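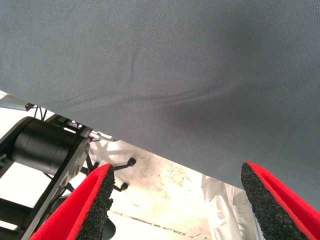

灰色の布の縁と、開いた赤い指先。手首カメラから。

1/
「家事と町工場の軽作業、機械にどこまで任せられるか」を10月からまた調べている。デモ動画は大量にあるが、条件が書かれているものは少ない。自分で条件を書ける範囲で、布と歯車についてメモを残す。

2/
まず布。剛体なら位置と姿勢の6変数で足りる。布は掴んだ瞬間に形が変わるので、把持前の推定が把持後に使えない。畳む、掛ける、敷く、どれも最初の「縁を1枚だけつまむ」で成功率が決まる。

3/
縁の検出自体はかなり良くなった。無地の布でも、背景が明るければ輪郭は出る。逆に背景が白飛びすると布の下の奥行きが欠ける。深度が欠けた領域にどう指を入れるかは、まだ経験則の世界。
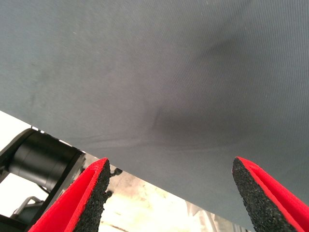 布の縁の下側。黒いパッドは表面が粗い。

4/
指先の材質の話。粗いパッドは摩擦が稼げるので、薄い布でも少ない力で保持できる。代わりに、離すときに繊維を引っかける。Kateneの平滑パッドに替えたら離れは良くなり、今度は滑った。用途ごとに交換するのが現状の答えで、家庭向けとしては弱い。

5/
学習データの量について。Prislowの公開メモでは、タオル1種を畳むのに遠隔操作のデモを3,000本使っている。同じ方策をシーツに持っていくと崩れる。サイズ違いへの汎化は、本数を足すより初期配置を散らした方が効く、というのが先方の結論。手元の感触とも合う。

6/
次に歯車。こちらは剛体だから楽に見えるが、要求精度が違う。布は1cmずれても畳める。ピンと穴のはめ合いは、すきまの桁まで位置を詰めないと入らない。 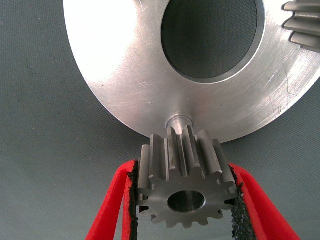 7/
歯車を外周で挟むと、歯先がパッドに食い込む。保持は安定する。ただしパッドが柔らかい分、挿入時に姿勢が傾く。傾いた状態で押すと穴の縁がピンに噛んで止まる。人間は無意識に揺すって逃がしているが、同じことを機械にやらせるには力覚の帯域が要る。

8/
Bederoの小型減速機を題材に、はめ合いだけを約600回試した記録がある。失敗の大半は挿入の最終段階で、視覚だけで完結させた条件に集中していた。指で隠れて穴が見えなくなるためで、カメラの解像度を上げても解決しない。

9/
速度も書いておく。上の記録では、歯車1個の取り付けに平均19秒。慣れた人なら数秒で終わる。夜間に無人で回すなら遅くても成立する。人の横で同じ台を使うなら成立しない。

10/
双腕の利点は、片方で相手部品を押さえられること。欠点は干渉とケーブル。作業域の中央に両腕が寄ると、経路計画の余裕が一気に減る。
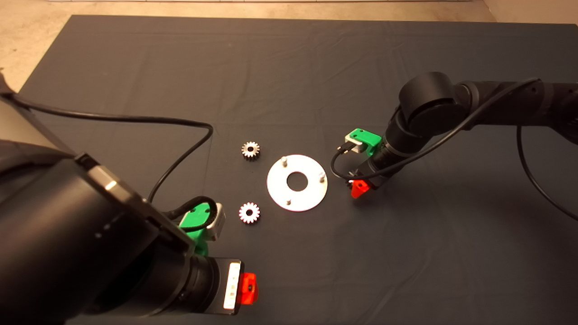

11/
治具を作れば片腕で済むのでは、という返信をもらった。同じ部品が続くなら双腕は過剰投資で、浮いた予算は部品供給の側に使うべきだ、とも。

12/
量産ならそのとおりだと思う。自分が見ているのは品種が毎日変わる現場で、Ramimtonの工房だと同じ組み合わせは2日と続かない。治具の段取り替えに人が付くなら、その人が組んだ方が早い。

13/
現時点の評価。
- 布を掴んで持ち上げる:条件付きで可
- 任意の衣類を畳む:不可
- 歯車を拾って運ぶ:可
- ピンへの挿入:力覚ありなら可、速度は不足
- 失敗からの自力復帰:ほぼ不可

14/
最後の項目が一番重い。落とした部品を探して拾い直せない機械には、結局人が付く。次は復帰動作だけを切り出して測る。結果はこのスレッドに足す。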